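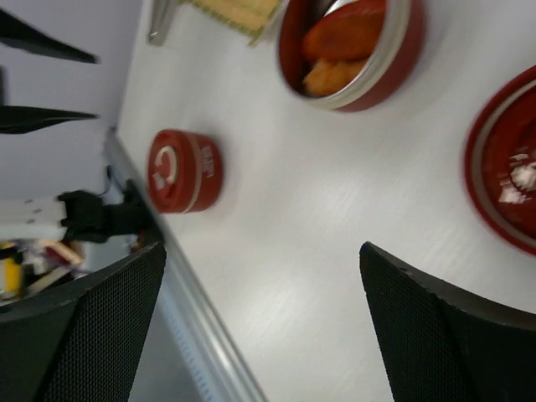
Kitchen tips for teaching a robot by hand

I love this job! Giving a pair of arms their first cooking lessons is the most fun I've had at a workbench, and most of what makes it go well is plain kitchen sense. These are my notes from the pots-and-lids task, which we call Cletska after the first folder name.

Before you start

Go with play food. It keeps its shape, it doesn't roll off greasy, and you can run the same lesson all afternoon.

Wipe the table with a barely damp cloth and dry it. A white top shows every crumb, and crumbs end up in your recordings.

Pick lids with a rim you can get a fingertip under. Flat ones are miserable (I lost most of a morning in May to a flat one).

Laying things out

Leave a clear patch of table by each lid. The fingers need to come down beside it before they close, and a beginner at the controls always wants more room than you'd think. Two hand widths is lovely if you have it.

Keep the lids off the pots while you practice the reach, then bring in the actual covering later. A woven mat is a good parking spot for spoons and turners, and it stops long handles from skating away when a finger nudges them.

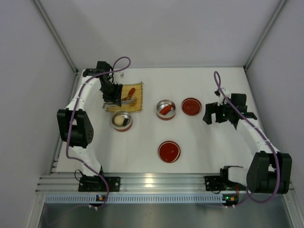 Move one arm at a time at first. Let the other hover well clear, and only bring both in once each side feels easy. Check that the cables have slack at full stretch before you press record!

Driving the arms

Go slow near the rim, quicker in open air. The arms copy your habits, so if you dither over a pot, they will learn to dither too.

Shift the pots a little between runs. I did 32 in one layout once and the arm was hopeless the minute I slid a pot over. After that I mixed things up, and by run 487 it was reaching for lids in places I'd hardly shown it. I danced.

Throw out a run if you bumped something and fixed it badly. Keep it if you fixed it nicely, those are gold.

Stop when your wrists get tired. Sloppy runs pile up fast after supper.

Putting away

Nest the small pots, stack the lids by size, and roll the mat instead of folding it.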